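Spent most of April trying to get a parcel from Vrabec to my flat. Putting it down here in case anyone else is using the same courier and wondering what's going on.

The parcel was a set of shelf brackets. I paid £16 for delivery, which seemed a lot, but they weigh a fair bit so I left it.

First attempt: card through the door saying I was out. I was in. I'd been sitting in the front room since breakfast with the window open.

Rang Wusport, the courier. Got through after 40 minutes. They said the driver had "attempted contact". My buzzer works. My neighbour's shopping came the same morning without any bother.

They rebooked it. The tracking then showed it going back to the depot at Jendale, which is further away than where it started.

I asked if I could just collect it. Yes, but only with the original card and a bill with my address on it. I get all my bills by email. They don't take a printed one.

Vlasta Babić replied to say she'd had the same trouble and used a council tax letter. I found mine in the kitchen drawer and that turned out to be fine. Thanks Vlasta.

The depot shuts at 4pm. The bus gets in at twenty to. The walk from the stop is along the dual carriageway and there's no pavement for the last stretch, so go by the path behind the garden centre.

There were two people ahead of me in the queue and one of them had a parcel addressed to Vumau. It's a town. They'd put it down as his surname.

Got the box. One corner was crushed but the brackets were all right. The screws were missing, so I've emailed Vrabec about those.

Their reply says they'll send the screws out by courier and it can take up to 20 days. I've asked if they could put them in an envelope with a stamp on.

If you've got something stuck at Jendale, take the council tax letter and your card, and ring before you set off. The number on the website is the old one. The right one is on the back of the card.

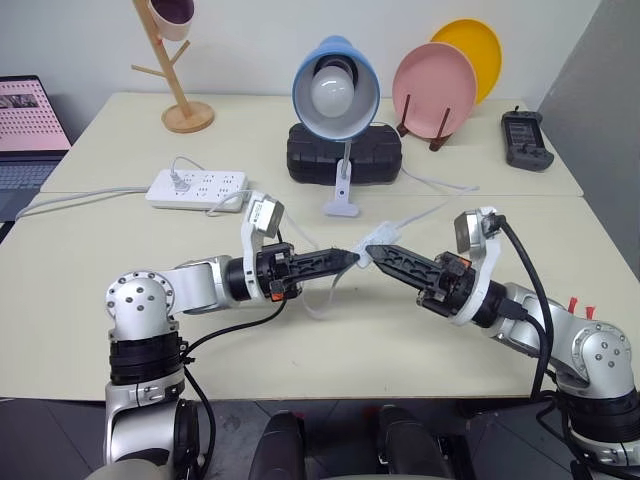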